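Frequently Asked Questions

I get a lot of the same emails. I answer them all, eventually, usually with one thumb and usually at an hour when decent people are asleep. So I have put the answers in one place. If yours is missing, the address is at the bottom.

Last updated Friday, June 24, 2022

Who are you, and why is there a blog?

I am the mother of a girl who arrived in April, nine weeks before we had finished painting her room. On the blog she is called Iva. That isn't her name. I would like her to reach middle school without a search engine knowing what her diapers were like.

The blog started as group texts to family. The family got bigger, or at least more curious, and my phone kept crashing.

Is Iva home now?

Yes. She came home after a stay that felt like a geological era. She sleeps in the room with one and a half green walls. The other two and a half remain the color the previous owners chose, a shade I can only call soup.

How much did she weigh?

Everybody asks this one. Just under 2000 grams when she was born, and considerably more now. I learned to think in grams in the unit and I can't stop. I recently told a man at the deli counter I wanted 200 grams of turkey and he looked at me as if I had asked for it in French.

What do you say to someone whose baby is in the NICU?

Say congratulations. People forget to, or they think it would be in bad taste. We had a baby and got a stack of sympathy cards, and one fruit basket that would have suited a funeral.

After that, say you're thinking of them and that they don't have to write back. Then mean the part about not writing back. A text with a question mark at the end is homework.

What should I not say?

"At least you get to sleep." I was up every three hours with a rented breast pump that made a noise like a cow walking through gravel. I slept about as well as the cow.

"She'll catch up in no time." Maybe. You don't know that and neither did I, and I had to stand there and nod.

Anything about your cousin's baby who was even smaller and now plays lacrosse. I am happy for him. I heard about him, or one of his many colleagues, nearly every day.

Should we visit the hospital?

Ask first, and take no for an answer on the first no. Our unit let in 2 people at a time and one of them had to be a parent, so each visitor meant that either my husband or I sat in the hallway reading a poster about hand washing. It was a good poster. I can still recite it.

If you do get invited, stay twenty minutes, and don't wear perfume. Leave before anyone has to look at the clock on your behalf.

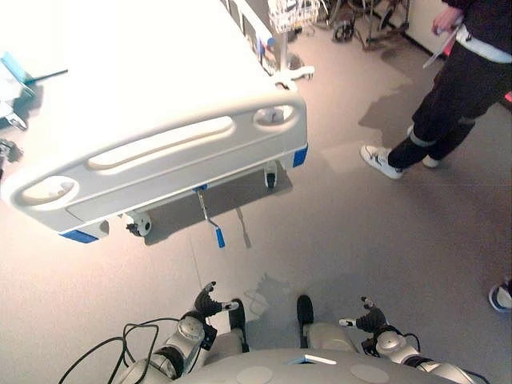 Several readers wrote in to object to the twenty minutes. Seo said her sister stayed three hours every Thursday and it was the only thing that kept her upright, and that if anyone had shooed her sister out the door there would have been a scene. Fair enough. If you have a sister like that, ignore me and keep the sister. I was thinking more of my husband's former roommate.

What gift is useful?

Food that can be eaten cold, standing up, with one hand. Parking money. The hospital garage got more of our income that spring than the bank did.

A long phone cord was the best present I was given, and it came from someone who apologized for how dull it was. Lip balm is good too, as hospital air has been through a toaster.

Please hold off on the newborn-size outfits. They were enormous on her, and then for one afternoon they fit, and then they didn't.

Did you keep a journal?

I kept what I called a journal. It is mostly feeding times. On one page I have written "649" and underlined it twice, and I have no idea what it refers to. It could be a parking space. It could be a bill. I was plainly very moved by it.

How is your marriage?

Fine, thank you – what a thing to email a stranger. We had one real fight in all those weeks and it was over whether a sandwich had been labeled.

What was it like coming home?

Quiet. I had hated the beeping with my whole heart and then couldn't sleep without it. The first night, my husband and I lay there listening to her breathe and discussing whether that was a normal breath. We reviewed every one. By morning we had the faces of people who had flown to Lillau and back in the middle seat.

It got easier once I let my mother hold her while I took a shower. I'd like to report that I enjoyed the shower. I ran it with the door open and shampooed twice because I'd lost track.

Can you tell me if my baby is going to be OK?

I can't, and I'm sorry. I get this question more than any other apart from the weight one, and I read each of those emails all the way through. Ask your nurses. Ask them the same thing again tomorrow if you need to. I asked ours the same question on so many shifts that one of them started answering when I walked in.

What is Tedenent?

Our cat. He was named by a four-year-old nephew and we never got to the bottom of it. He has accepted the baby in the way one accepts a new tax.

Do you take ads, guest posts, or free strollers?

No, no, and we already have one. It doesn't fit in the car when folded. I'm told there's a trick to it.

May I share your posts?

Yes, with a link back. Please don't share pictures of Iva, even the one with the hat.

How do I reach you?

Use the contact form in the sidebar. I'm slow. If you're writing from a hospital chair in the middle of the night, put "chair" in the subject line and I'll read yours first.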